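The toilet deserves a better showroom

People will spend 2 weekends choosing a faucet and 5 minutes choosing the thing they will sit on for the next 20 years. I blame the shops. At Lastov the good tile gets spotlights, and the toilets get the back.

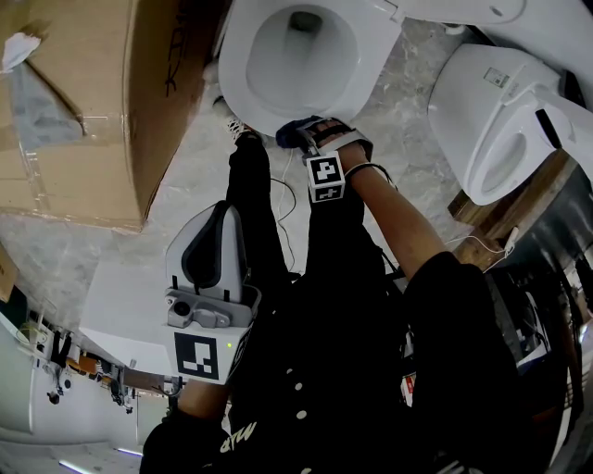 Bowls and a bidet seat, one unit still on its pallet.

My friend Yutong Yao paid around 500 dollars for an electronic seat and chose it from a leaflet - she had never so much as lifted the lid. Would you buy a couch that way? Lastov would never ask you to.
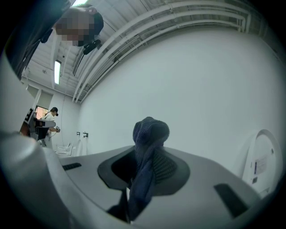
So put the couch rules to work. Stand the bowls upright, at the height they will live at, and let people sit down fully dressed and think it over. I would stay an hour.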